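Wostine opens garment handling service to small laundries

Posted 2019-06-05 by Davina Jardine

Wostine has started taking orders for Kingi, a service that teaches robots to fold and sort clothing for laundries, uniform suppliers and rental shops. Customers send in a box of their own garments. Wostine's staff handle each piece with hand-held grippers that record the motion, and the recordings are used to train the two-armed robots that Wostine leases out.

The work is done on cloth-covered surfaces in one large room, with people and robots sharing the floor.
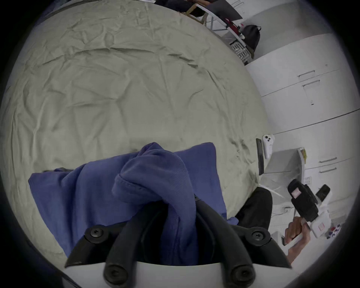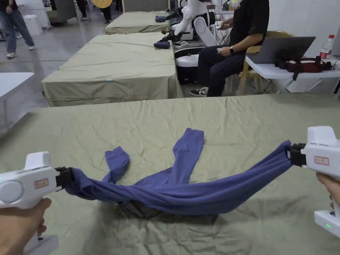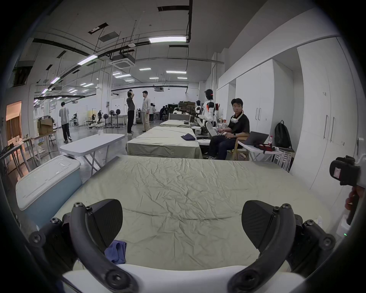
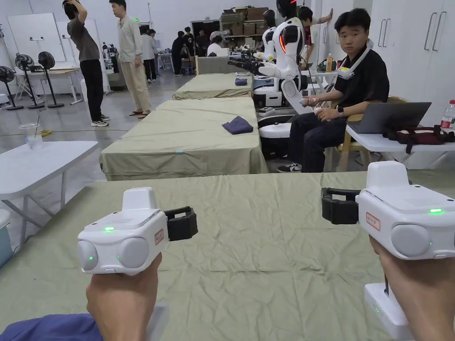
Clem Pirihi asked in a message to this site whether a shop has to change the way it folds to suit the robot, adding that the last system tried at Fastosbridge would only do a shirt one way and the staff ended up refolding half the pile. Wostine's answer is that the customer picks the fold. The order form has space for a written description, and a shop can send one finished piece for each type of garment as a pattern to copy.

The basic order covers 19 garment types. Long-sleeved tops, T-shirts, work pants and towels are on the standard list. Fitted sheets are not, and neither is anything with a hood, though Wostine says hooded tops will be added in August. Each garment type is recorded 400 times by hand before any of it goes to a robot. Pieces are dropped or bunched up differently for each recording, so the robot doesn't only learn to deal with a shirt that is already lying flat.

Poonam Tiwari, who runs the service, said sleeves take up most of the time.

"A towel is easy. You find two corners and you're nearly there," she said. "With a long sleeve the cuff turns under, or it gets caught behind the body, and you have to lift the whole thing and look again. We record a lot of those."

The grippers can be bought separately. Plasto makes the bodies and jaws, and a pair comes with a charger, spare jaw pads and a carrying case. Wostine does not expect many laundries to want them, but larger customers may prefer to record their own garments on site. Training for that takes nine hours, spread over two visits. Recordings made by a customer are checked by Wostine before they are used, and any that fail are sent back with a note.

Prices were not given for the full service. Tiwari said they depend on how many garment types are ordered and whether the customer leases one robot or two. There is a trial for shops that want to see results first: up to 100 pieces of one garment type, folded at Wostine and shipped back with a report listing how many were folded to the pattern and how many had to be redone by a person. The trial fee comes off the bill if the shop goes ahead.

Ashton Kereama has been through the trial with a batch of work shirts from a uniform rental business. He said the folds matched the pattern he sent and the stacks were square enough to go straight into delivery bags. Speed was the weak point. One of his regular staff can get through the same batch in a good deal less time, and he would want the robot running overnight to make the lease worth paying. He also found the report hard to read and asked for a plain one-page version, which Wostine has since added.

Garments with snaps or heavy zippers are accepted, but they have to be closed before they are packed. Anything stained is returned unhandled. Wostine asks that items be washed and dried before shipping and that each type be bagged separately with a label.

Leased robots are installed by Wostine, and the customer needs a level floor, a regular power outlet and a table that won't shift when it is bumped. A plain cloth cover for the table is included. Support is by phone during working hours, with a site visit if the fault can't be fixed that way.

Brodie Tautahi is handling trial bookings. Shops that ordered under the earlier pilot keep their old terms until the lease runs out, and can add garment types at the new rate.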